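Renting the gripper instead of the robot

Mwanaisha Masanja runs the rental side of Ernell, a small firm that leases hand-held grippers to people who want to teach robots a job by doing the job themselves first. The kit is called Zalent. It went on offer in January, and she has spent most of the time since then visiting customers.

"People ask me where the arm is," she says. "There's no arm in the box. You hold the gripper, you do the task, and the camera on it records what the fingers are doing. The arm comes later, if you buy one at all."

A Zalent kit has 2 grippers, chargers, a case and a license for the software that sorts the recordings. Rental is $383 a week. Buying one outright costs $2,050 for each gripper, and Masanja says she usually talks first-time customers out of it. "Rent for two weeks. See if your people will hold it for a whole shift. Some won't."

Weight is the complaint she hears most. Dennis Kirui, who leads the recording crew at Mullico, agrees with it. His people swap out after 13 minutes on jobs that keep the arm raised, and take longer turns on table work.

"The first version pulled on the wrist," Kirui says. "They moved the handle back and it got better. I wouldn't call it light."

Mullico records in one large room with a polished gray floor and tables set out across it. Kirui likes having other people in there during a session, walking around and doing their own work. A robot trained on recordings from a quiet corner, he says, gets confused the first time anyone passes by.

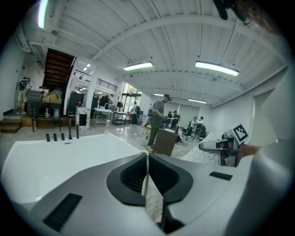 What goes wrong

Kirui's list is short. Fingertips wear down and have to be replaced, and the spares took too long to arrive. The square markers by the fingers need to stay clean, or the software loses track of how far the grip is open. He also lost most of a day's recordings to a full memory card.

Masanja says spare tips now ship with every kit. A warning for the card is in testing, and she wouldn't give a date for it.

Would Kirui rent again? "We already did. I'd like a lower price for the second month, and I've told her that."

Masanja says she is looking into it.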